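Brirton Home & Table
Kitchen Copywriter (part-time, three days a week, remote with visits to our Nuvarley office)

Somebody has to write the words next to the things. Until April that somebody was Adebayo Olaniyan, who has been promoted to a job with fewer adjectives in it, and we need a replacement.

Brirton sells housewares to people who already own housewares. Our catalog runs to 3,000 products, and each one needs a name, two sentences and a reason to exist. You will write those, along with the seasonal booklet, the shelf cards for our Zapata store and the occasional apology email.

What the work looks like

You'll get a batch of 80 products every month, with measurements from the buyers and whatever the supplier chose to tell us, which may be one word. You turn this into copy a tired person can read on a phone. You'll also argue with Gladys Lukumay, our managing editor, over whether "versatile" means anything. She says it doesn't. She will win, but she likes to be made to work for it.

Baskets and bowls are a large part of the range, so expect to know more words for "ribbed" by summer than you do now. 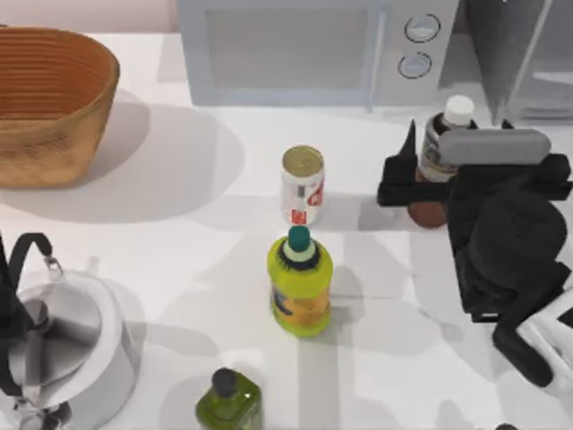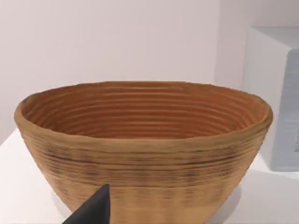
Kitchen counter settings, first with a basket and a white microwave, then with a deep oval bowl.

Who we're after

You have written for a living somewhere, and it doesn't have to be retail. Adebayo came to us from a plumbing supply newsletter and still speaks of it fondly. You can tell a tray from a platter, or can bluff until lunch. You check measurements. You can cut a sentence you love without holding a small funeral for it.

We use a product database called Skekow. Experience with it would be nice but we've never met anyone who had any. Training takes two mornings - the second is mostly about recovering what you deleted in the first.

What you get

Paid vacation, a staff discount you will overuse, and a desk by the window on the days you come in. Hours are flexible apart from the 10 a.m. call, which is short and has been known to end early.

How to apply

Send us a résumé and two short pieces of writing. One can be anything you've had published. The other should be a product description, no longer than 80 words, of some object in your own kitchen that you would never part with. Please don't pick the corkscrew. We have read a great many corkscrews.

Mark your application for the attention of Gladys Lukumay and use the form on our careers page. We reply to everyone, usually in complete sentences.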